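Banik bobbin winder, six months in

I bought the Banik electric winder in April, after my old hand-cranked one threw its belt across the room for the third time. It came from Nedgate, packed in enough paper to wrap a loom.

First, the good. It's fast, and it starts slowly if you ask it to, so thin cotton doesn't snap on the first turn. I wound 26 bobbins of 8/2 for a set of towels in one evening and still had the use of my right shoulder afterward. The foot pedal is nicely heavy and stays put on a wood floor.
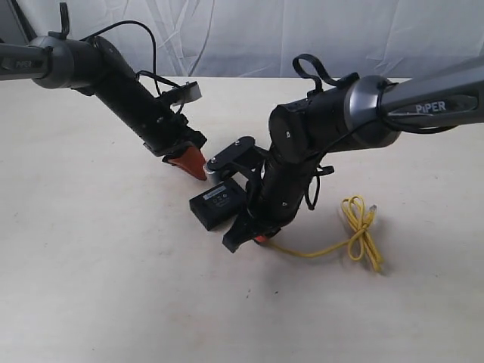
Now the yarn guide. It's a little wire loop that wanders left whenever it feels like it, so you get a bobbin shaped like a pear. Shagufta Bukhari from my guild has the same model and fixed hers with a rubber band. I have tried the rubber band. My pears are now slightly smaller pears.

The shaft is fine with standard 4-inch bobbins but too fat for my Thygesen ones, and the adapter is sold separately - naturally. Slippery yarns like Tencel need a finger on them the whole time, and the manual, all two pages of it, is mostly about not getting the pedal wet.

Would I buy it again? For wool and cotton, yes, grumbling. If you weave mainly with silk, borrow one first.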